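The Box

In April the technical school in our town gave the robotics club a room behind the bicycle racks. It had one window, which did not open, and a heater that ticked all night. We were 8 students at the beginning and five after the first month, when the others understood that we would not be building anything with wheels.

Our task came from the Jandier Cup. Every year the organizers send the same letter to the schools, and in the letter is one sentence. That year the sentence was: "Two arms shall fold one box." We read it many times. The oldest of us, a girl who had already failed her driving exam and was not afraid of anything, said that it was a beautiful sentence. I thought it was a short one.

I was the one who wrote the notebook. My hands were not good for screws and my programs were slow, but I had clean handwriting, and our teacher believed in notebooks. So I wrote down every try. "Try 12. Left arm holds. Right arm comes too high. Box opens again." I tried to write it without feelings, because he had asked for this, but in the evening I read the pages and the feelings were there anyway.

The boxes came from the Voson warehouse, flat, in packs of 100. My mother worked in the office there and she had asked for them politely. The tablecloth was also from my mother. It had small flowers and leaves, and it had been on our kitchen table in the years when my grandmother lived with us. When I first put it under the arms, I was ashamed of it for one afternoon. Then I forgot it, and after some weeks I could not imagine the arms on another table.

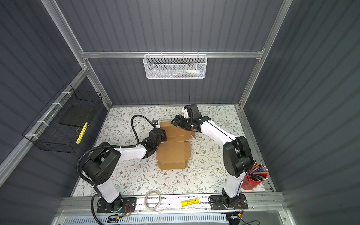

The left arm we called Räsänen, after the ferry that goes to the islands, because it also moved late and with a lot of thinking. The right arm had no name. We tried several names on it and none of them stayed.

In May it happened that I was alone with them. The others had gone to buy bread and something to drink, and I was supposed to run the program one time and write down the result. It was ten minutes after seven in the evening and the light in the window was yellow. I pressed the key. Räsänen went to the cardboard and pushed on its side and stayed there, as it had learned. The other arm came from above. It stopped over the corner.

I waited for it to go down, but it did not go down. On the computer there was no error. The program was running, the numbers were changing a little, in the last digit, like the numbers of something that breathes. I remember that I held my pencil over the paper in the same way, without touching.

My grandmother used to stand like this at the end, in front of a cupboard, with her hand already lifted. We did not speak to her in those moments. My mother had taught me to stand near and wait, and to look at something else so that she would not feel hurried. So I looked at the window. I counted slowly, and I came to 30.

When I looked back, the gripper was closing on the corner, and it folded the flap down, not very straight, and then the next one.

The others returned with the bread. They asked me how it went and I said that it folded two flaps. They shouted and one of them hugged the Prostex printer, because it was the nearest thing. Our teacher wanted to know the exact time of the movement. I had to tell him that I did not have it.

He took the notebook and read my line. It said: "Try 61. Right arm waited. I waited also." He looked at it for a while, and I thought he would ask me to write it again. He gave me back the notebook and went to find a knife for the bread.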